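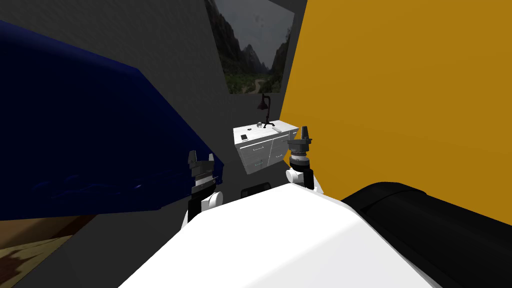 Slide 1. Narrow gap, white cabinet

Letting the spare room: what I learned from lodgers
Speaker notes, Zdzisław Czarnecka
Fisville library, evening talk, 40 minutes with questions

Start slowly. Say good evening, wait for the people at the back to sit.

I have had lodgers in my house in Dadham for a long time, and I want to speak tonight about the ordinary side of it. I will not speak about tax. I am not qualified, and the rules change, so please ask a person who is paid to know them.

My first lodger came in February. I had cleaned the room for a week and I was very proud. I gave him the key, I showed him the boiler, and then I asked him if he liked the room. He said, very politely, "Where do I put my suitcase?" There was no place. I had filled the room with good furniture, and I had forgotten that a person arrives with things.

(Pause here. Usually a small laugh.)

So my first advice is to carry your own suitcase into the room and try to live with it for one night. Sleep there. Get up in the dark and look for the light switch. In my house it was behind the door, and I had never noticed this in all my years there. 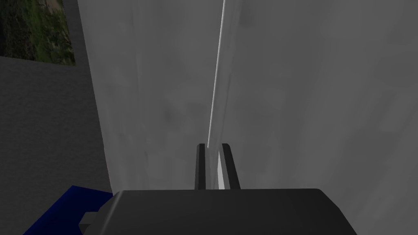

Slide 2. A thin white vertical line

Next part is money. Speak clearly, people write this down.

My second lodger worked at Clallov and stayed for two years. In all that time we had only one real argument, and it was about heating. I had written in our agreement "bills included". He understood that he could have the radiator on with the window open. I understood something different. We were both right according to the paper, which was the difficulty.

Now I write the bills as a separate line. Last winter the gas and electricity for the whole house came to 833 pounds, and I show the lodger this number before he moves in. I do not ask him to pay half of it. I only want him to see it.

Also write down:
Who buys washing powder.
Which shelf in the fridge.
If a guest may stay, and how many nights.
What happens with the post after he leaves.

The last point looks silly. I am still receiving letters for Kalinowski, who left long ago, and I feel guilty every time I put one back in the post box.
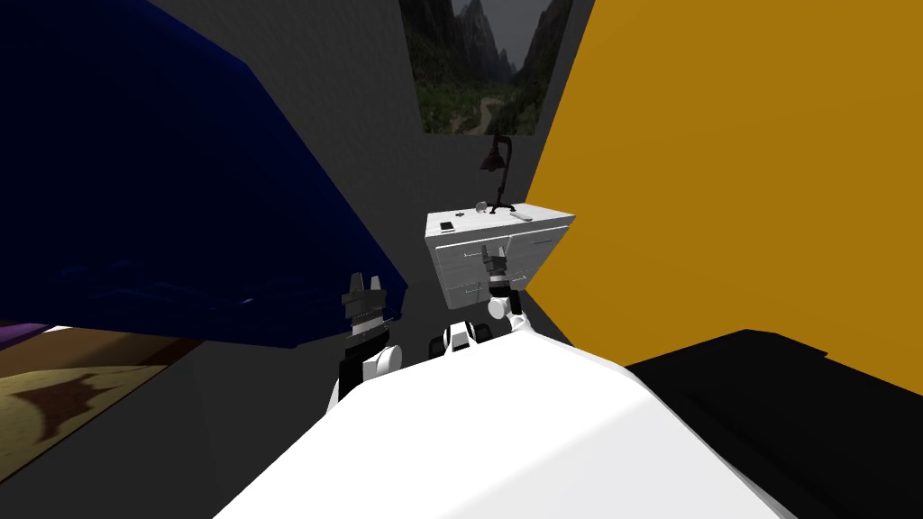

Slide 3. Mountain valley, hung high on a grey wall

Kitchen. This is the longest part, do not hurry.

Two people who cook at the same hour will become enemies – or they will become friends, but you can't plan for that. I eat early. I tell this to every person who comes to see the room, before we speak about the rent. If he also wants to cook at six o'clock, we talk about it at the table like adults.

I made one mistake many times. I said "use anything you like" about the pans, and then I was unhappy when my good pan was scratched. If you love a pan, keep it in your own room. I mean this seriously.

(If somebody asks about cleaning rotas: I tried one, it hung on the fridge for a month and we both ignored it. Now I clean the kitchen and the lodger cleans the bathroom.) 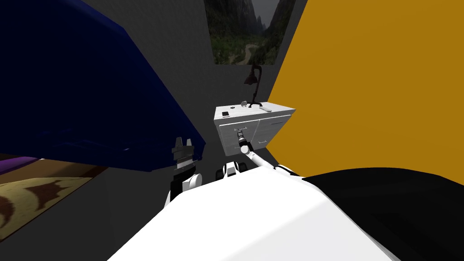
Slide 4. Tan rug with a dark brown pattern, a band of purple under the dark blue

Last part, saying goodbye.

Agree on the notice period at the beginning, when everybody is still friendly. Mine is one month from either side. Return the deposit on the day the key comes back, if there is no damage. I once waited for a week because I was busy, and I heard later that he had been counting on it for his train and his first shopping. I was ashamed of that.

Questions. Repeat each question loudly, the microphone is only on my side. Leaflets are on the chair by the door, and the room must be closed at nine.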